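Ciltville Seed Library: Progress Report to the Barbosa Fund
May 6, 2020
Prepared by Odair Quintana, project lead

What a spring it has been! When we wrote our first report the seed library was two shelves and a sign-out book at the Milon branch. We now have 205 households signed up, and people keep asking when they can bring a neighbor.

Seed lending

We packed 600 envelopes over the winter and 511 of them have gone out. Beans and squash went fastest (the pole beans were gone before we had the labels straight), and lettuce was close behind. With the branch closed to visitors we moved to porch pickup, and it has worked better than we hoped. Members leave a list by phone, Pendo Mushi fills the orders, and the bags go out on the side steps in the afternoon. We plan to keep this going even after the doors open again.

Growing plots

The Raston Road lot is cleared and fenced. Ten beds are built and filled, and all of them have a family looking after them. The soil test came back a little low in nitrogen, so we are putting in more legumes this year and will dig the plants under in the fall. The water hookup is the one thing running late. The city has the permit, and for now we fill barrels from the church next door, who have been wonderful about it.

Classes

Our seed saving class had to move online halfway through. Most of the group stayed with it, and we picked up a few new faces from Barbosa Street who could never make the evening sessions! Pendo taught the unit on dry beans and grains: when to pick, how to shell, how to sort out the bits you don't want to store.

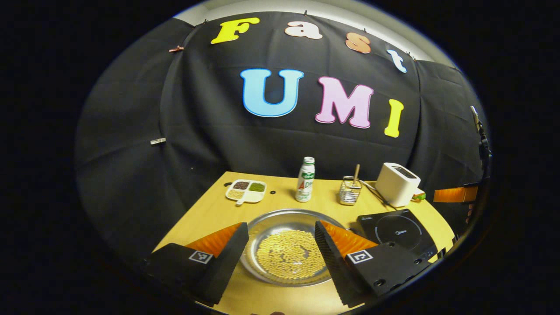

Soybeans in a metal tray, with grains in the divided dish behind.

Spending and next steps

Fencing came in under budget and lumber came in over, so the two nearly cancel out. We would like to move what is left of the travel line into envelopes and postage, and would be glad of your okay on that. The first seed returns from members are due in August, and we'll send a full list of varieties with the next report.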